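중고 워크스테이션을 빌드 서버로 쓰기: 메모리 구성과 전력 측정 기록

2020-03-21

작년 9월부터 집에서 돌리던 빌드 서버를 중고 워크스테이션으로 교체했다. 기존 장비는 4코어 데스크톱이었고, 전체 빌드 한 번에 138분이 걸렸다. 증분 빌드는 견딜 만했지만 툴체인을 올릴 때마다 전체 빌드를 다시 해야 했고, 그때마다 저녁 시간이 통째로 날아갔다. 이 글은 교체 과정에서 확인한 항목을 나중에 다시 찾아보려고 정리한 것이다. 벤치마크 점수 비교는 하지 않는다.

1. 요구 조건

빌드 대상은 Fedeseck이라는 사내 로그 수집기와 그 의존 라이브러리 전체다. C++ 코드가 대부분이고 템플릿을 많이 쓴다. 컴파일러 프로세스 하나가 최대 2GB 가까이 메모리를 먹는 번역 단위가 여러 개 있다. 병렬도를 코어 수만큼 올리면 메모리가 먼저 바닥난다. 기존 장비에서는 make의 -j 값을 3으로 제한해서 썼는데, 그렇게 하면 링크 단계 외에는 코어 하나가 계속 놀았다.

따라서 조건은 다음과 같이 잡았다. 코어당 메모리 4GB 이상, ECC 지원, 저장 장치 베이 네 개 이상, 대기 전력은 가능한 한 낮게. 소음은 조건에서 뺐다. 서버를 두는 창고 방은 문을 닫으면 거실에서 들리지 않는다.

ECC를 넣은 이유는 작년 가을에 겪은 일 때문이다. 같은 커밋을 두 번 빌드했는데 오브젝트 파일 하나의 해시가 달랐다. 타임스탬프나 빌드 경로가 섞여 들어간 경우는 이미 다 걸러 둔 상태였다. memtest를 밤새 돌리니 6번째 패스에서 오류가 하나 나왔다. 모듈 하나를 빼고 나서는 재현되지 않았다. 재현 가능한 빌드를 목표로 하면서 메모리를 믿지 못하면 원인 추적에 드는 시간이 너무 커진다.

2. 메모리 채널 구성

중고로 나온 장비는 모듈이 아무 슬롯에나 꽂혀 있는 경우가 많다. 판매자가 용량만 맞춰서 파는 것이다. 내가 받은 장비도 채널 두 개에만 모듈이 몰려 있었다. 용량은 정상으로 잡히고 부팅도 되기 때문에 모르고 지나가기 쉽다.

확인은 dmidecode -t memory 출력에서 Locator 항목을 보면 된다. 슬롯 이름과 채널의 대응은 제조사마다 표기가 다르므로 서비스 매뉴얼을 봐야 한다. 덮개 안쪽에 스티커로 붙어 있는 경우도 있다. 모듈을 채널마다 하나씩 나눠 꽂은 뒤 스트림 계열 대역폭 측정에서 수치가 거의 두 배가 되었다. 다만 전체 빌드 시간은 4% 정도만 줄었다. 컴파일은 대역폭보다 지연 시간과 캐시에 더 민감하다는 이야기를 읽은 적이 있는데, 내 경우에는 그 설명과 어긋나지 않는 결과였다.

모듈 종류도 섞으면 안 된다. Registered와 Unbuffered를 같이 꽂으면 부팅 자체가 되지 않는다. 랭크 수가 다른 모듈을 섞는 것은 되기는 하지만, 클럭이 한 단계 내려갈 수 있다. 이것도 dmidecode의 Configured Memory Speed 항목으로 확인한다. Speed 항목만 보면 모듈의 정격 값이 나오므로 실제 동작 클럭과 다를 수 있다.

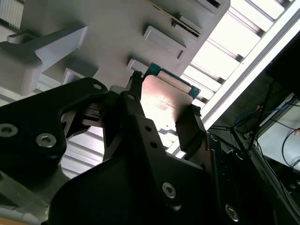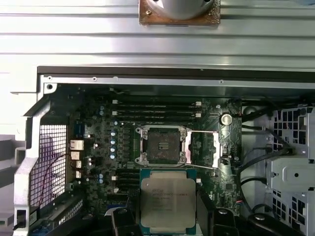
두 번째 사진: 워크스테이션 메인보드의 CPU 소켓과 Xeon 프로세서.

3. 전력

벽 콘센트에 전력계를 물려 측정했다. 전체 빌드 중에는 190W 전후에서 움직인다. 빌드 서버는 하루 중 대부분을 놀고 있으므로 실제 전기 요금은 대기 전력이 결정한다.

대기 전력을 낮추기 위해 시도한 것과 결과는 다음과 같다.

바이오스의 C-state 제한 해제: 효과가 가장 컸다. 출고 설정이 C1까지만 허용되어 있었다. 해제 후 turbostat으로 C6 진입 비율을 확인했다.
그래픽 카드 제거: 두 번째로 컸다. 이 기종은 그래픽 카드 없이도 부팅되지만, 바이오스에서 오류 시 정지 옵션을 꺼야 한다.
하드디스크 스핀다운: 효과는 있으나 쓰지 않기로 했다. 젠킨스 작업 공간을 주기적으로 훑는 스크립트가 있어서 디스크가 계속 깨어난다. 스크립트를 고치는 편이 맞지만 미뤄 두었다.
powertop --auto-tune: 측정 오차 안이었다. USB 키보드가 절전에 들어가서 첫 글자가 씹히는 부작용만 생겼다.

4. 빌드 캐시

ccache 한도를 처음에 20GB로 잡았는데 브랜치 두 개를 번갈아 빌드하면 서로 밀어냈다. ccache -s에서 cleanups performed 값이 계속 올라가면 한도가 부족한 것이다. 지금은 60GB로 두고 쓴다. 캐시 디렉터리는 500GB SSD에 따로 둔 파티션이다. 시스템 파티션과 같은 곳에 두면 캐시가 꽉 찼을 때 로그까지 같이 막힌다.

컴파일러를 교체할 때 주의할 점이 하나 있다. 기본 설정은 컴파일러 실행 파일의 수정 시각과 크기로 동일성을 판단한다. 패키지를 다시 풀면 내용이 같아도 수정 시각이 바뀌므로 캐시가 전부 무효가 된다. compiler_check를 content로 바꾸면 해시를 비교하므로 이 문제는 없어진다. 호출마다 해시 계산 비용이 붙지만 전체 시간에서는 구분되지 않았다.

Toàn Đàm 씨가 댓글로 분산 컴파일을 권한 적이 있는데, 집에서 쓸 수 있는 장비가 한 대라 시험하지 못했다. 회사의 Hosholm 클러스터에서는 distcc를 쓰다가 헤더 전처리가 병목이 되어 그만두었다. pump 모드는 생성된 헤더가 많은 프로젝트에서 설정이 까다로웠다.

5. 링크 단계

전체 빌드에서 마지막에 남는 것은 링크다. 디버그 정보를 포함하면 최종 바이너리 하나를 링크하는 데 메모리를 11GB까지 쓴다. 닌자의 pool 기능으로 동시 링크 수를 2로 제한했다. CMake에서는 JOB_POOLS와 JOB_POOL_LINK 속성으로 지정한다. lld로 바꾸고 나서는 이 제한이 거의 의미가 없어졌지만, gold로 돌아갈 일이 있을 수 있어서 남겨 두었다.

-gsplit-dwarf도 시험했다. 링크 입력은 확실히 줄어든다. 다만 dwo 파일까지 함께 보관해야 하므로 산출물 수집 스크립트를 고쳐야 했고, 파일 개수가 2,000개를 넘으면서 rsync 시간이 늘었다. dwp로 묶으면 해결되지만 그 버전의 dwp는 일부 입력에서 죽었다. 지금은 릴리스 빌드에만 끄고 개발 빌드에는 켜 둔다.

6. 남은 일

전체 빌드 시간은 현재 41분이다. 테스트 실행은 포함하지 않은 값이다. 테스트는 네트워크 포트를 고정해서 쓰는 것들이 있어서 아직 병렬로 돌리지 못한다. 네트워크 네임스페이스로 분리하는 패치를 Yến Doãn 씨가 올려 두었고, 이번 달 안에 검토할 예정이다.

백업은 아직 수동이다. /etc와 젠킨스 설정만 다른 디스크로 복사하고, 작업 공간과 캐시는 백업하지 않는다. 바이오스 설정은 내보내기 기능이 없어서 텍스트 파일에 손으로 적어 두었다.

분류: 빌드 환경, 하드웨어
댓글 2개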